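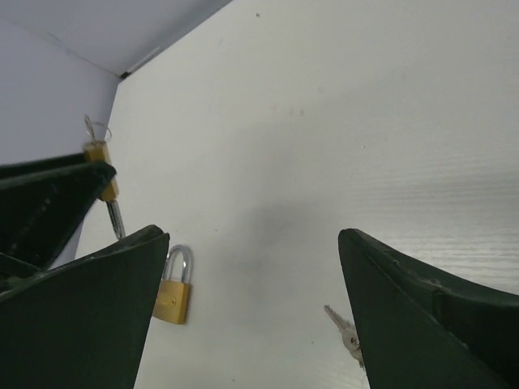
Zullach Astronomy Club, Beginners' Section

Finding Andromeda With Plain Old Binoculars

So you want to see another galaxy! Good news, you don't need a telescope, and you don't need to spend a fortune. I did it the first time with a pair of 10x50s I got at a yard sale, and I still go back to them more often than my big scope (which takes forever to set up, and by then I'm cold and cranky).

November evenings are great for this one. Andromeda is way up high once it gets properly dark, so you're looking through less of the murky air near the horizon. Pick a night with no Moon if you can. Even a half Moon will wash it right out.

What you'll want: binoculars, a reclining lawn chair, a red flashlight, a hat. Seriously, the hat. Give your eyes at least 22 minutes away from any white light before you start, and yes, that includes your phone.

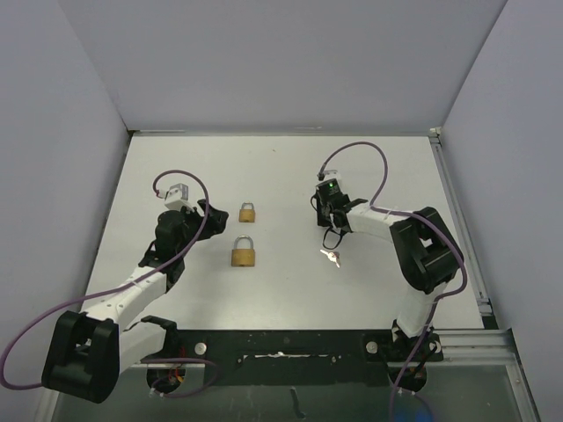
Issue 73

Okay, on to the star hopping. I learned this route from Yoshinori Kudo, and I've never found an easier one.

Step 1. Find the Great Square of Pegasus. It's four medium-bright stars making a big box, high up in the south, and it's bigger than you expect. Hold your fist out at arm's length and the box is wider than that. If you're hunting for something small and neat you'll look straight past it, same as I did for two whole evenings.

Step 2. Go to the top left corner of the box. That star is Alpheratz. Now hop left and a bit up, away from the box, to the next decent star, and then hop again about the same distance to Mirach. Mirach looks slightly orange in binoculars, which is a nice check that you're in the right place.

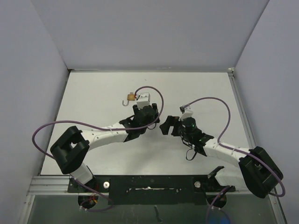

Step 3. Turn right at Mirach

Face south, tip your head back, and from Mirach head up toward Cassiopeia (the big W or M, depending on the hour). You'll hit one fainter star, Mu Andromedae, and then a second one fainter still, Nu. Get Nu in your binoculars and stop there.

Step 4. Look for the smudge

Right next to Nu there's a soft, oval, grayish patch. That's it! That's a galaxy two and a half million light years away, and you're sitting in a lawn chair! Don't expect the swirly pink and blue picture from the posters. It's a smudge. I love that smudge.

If you can't see it, try looking slightly to one side of where it should be. The edges of your eye do better in the dark than the middle does, and faint stuff kind of pops in when you quit staring at it.

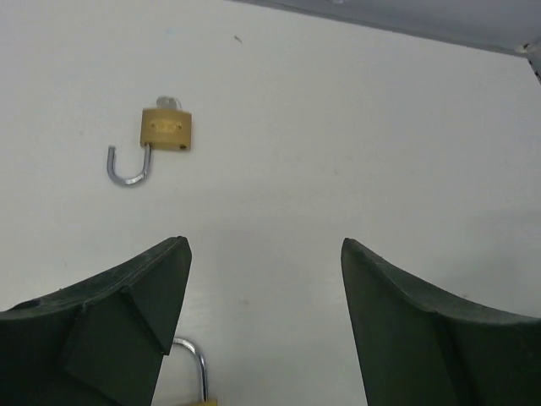
Shaky hands are the other big problem, and the chair helps a ton there. Rest your elbows on the armrests, or lean the binoculars against a broom handle stood between your knees. Corrado Gatti uses a proper tripod with an adapter and his view is rock steady, but the broom was free, so I'm sticking with it.

Once you've got it, stay on it a while. Mine seems to grow the longer I look, stretching out on both sides until it's a good bit longer than the full Moon is wide. From my driveway I only get the bright middle. From the field at Steneretti, with no streetlights, I get the whole thing.

Make a quick pencil sketch before you pack up, even a terrible one, and bring it along to the next meeting.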